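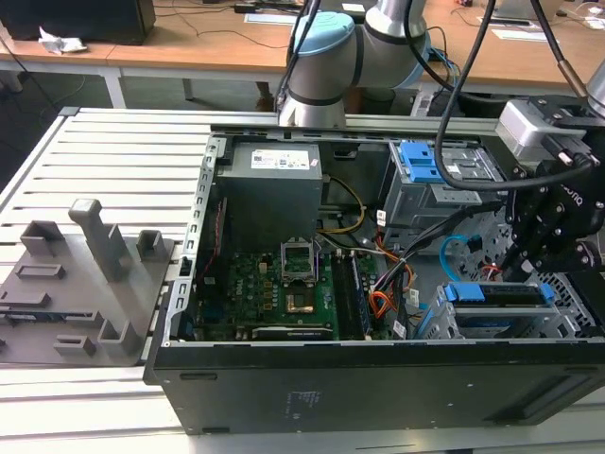
Support > Closed Tickets > Billing and Records > 3137

Ticket 3137: Nightly statement export ends early, no error reported
Posted Sunday, July 14, 2019, by the Kowalchuk Service Desk

Status: Closed, with one item carried forward
Priority: High
Product: Burnero Billing, export module
Reported by: Povura Water District, customer accounts office

Summary of the report

The customer accounts office stated that the nightly export of water statements was producing a file with fewer accounts than expected. The file is sent to Sisico, which prints and mails the statements on behalf of the district. Sisico accepted the file without objection, as it was complete in form. The shortage was found when several customers on Route 13 called to ask why no bill had arrived.

The office confirmed that the export screen showed "Finished" and that no warning appeared in the job history. The same result was obtained on two consecutive nights. The office asked whether the missing statements could be sent before the due date printed on them.

Initial response

The office was asked to place a hold on late fees for Route 13 and to stop any manual printing until the list of missing accounts had been confirmed. Manual printing of single statements marks the account as billed, and accounts marked in this way are skipped by the next export. Four statements had already been printed by hand. Their account numbers were recorded in the ticket and excluded from the later run.

A copy of the export file was requested, along with the route list and the job history. The files were received the same morning.

Troubleshooting log

Step 1. The export file was opened and its last line examined. The line was whole and ended with the proper closing mark. A damaged or interrupted transfer would normally leave a partial line, so the transfer to Sisico was set aside as a cause.

Step 2. The records in the file were counted. The file held exactly 600. The file from the second night held the same number, although several accounts had been added and closed between the two runs.

Step 3. The export was run again by hand with the full route selected. The result was the same. The run was repeated under a different user account with wider permissions, again without change.

Step 4. Free space on the office workstation was reviewed, together with the temporary folder used by the export module. Space was sufficient. Old temporary files were cleared as a matter of good order and the export was repeated. No change.

Step 5. The office asked whether the age of the workstation could be a factor. The export was run from a second workstation at the front counter. The file produced there matched the first one line for line. Work on the hardware side of the ticket was ended at this point.

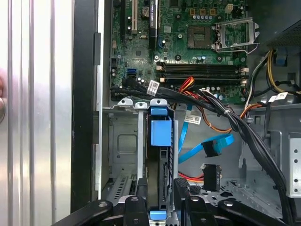 Step 6. The account records were compared with the export file to find where the list stopped. Accounts are exported in meter reading order. The last account in the file was an ordinary residential one, and the next in order was also ordinary — no unusual characters in the name, no missing service address, and no balance in dispute. The next account was exported singly and came through correctly.

Step 7. A different route was exported for comparison. Route 2, as it now stands, is a short route and was exported in full. This agreed with the statement from the office that no other route had drawn complaints.

Step 8. The export template was opened in the administration screen. Under "Output options" the field "Maximum records" held a value of 600. The field should be blank for production use. A blank field means that no limit applies.

Cause

The limit was entered in December, when the statement layout was changed and a set of sample statements was sent to Sisico for approval. The sample template was later saved as the live template, and the limit was saved with it.

The limit had no effect for several months, as every route was shorter than the value entered. At the start of the current billing period, the district moved a group of streets from Route 2 to Route 13 so that the meters could be read in a single trip. Route 13 then exceeded the limit for the first time. The module treats a file that has reached its limit as a normal finish, and for that reason the job history showed no warning.

Corrective action

The value was removed and the template saved under a new name. The old template was kept for reference and marked inactive. A fresh export of Route 13 was made and compared with the route list. All active accounts were present.

A separate file holding only the missed accounts was then prepared, with the four hand-printed statements left out. Sisico confirmed receipt and agreed to place the file in its next mailing. The due date on these statements was moved forward by the district, and the hold on late fees will remain until that date has passed.

Customers who pay by automatic draft were not affected. Drafts are taken from the account ledger and do not depend on the statement file.

Instructions for other offices

Offices using Burnero Billing with an outside print service should open each live template and check the "Maximum records" field. Any value found there should be cleared unless it was entered on purpose. The person making the change must sign out and back in before the next export — the module continues to use the earlier settings until then.

Offices should also compare the record total on the print service's receipt with the route list after any change to route boundaries. The receipt from Sisico carries this total on its second page, under the job name.

Carried forward

A request has been entered for a warning in the job history whenever an export stops at its limit. No release date has been set. The request is linked to this ticket, and offices that wish to be notified may add their name to it through the support page.

Closing note from the customer accounts office: "Route 13 file checked against our list and correct. Please close."

Kowalchuk Service Desk | Contact Support | Copyright 2019 Kowalchuk | Back to top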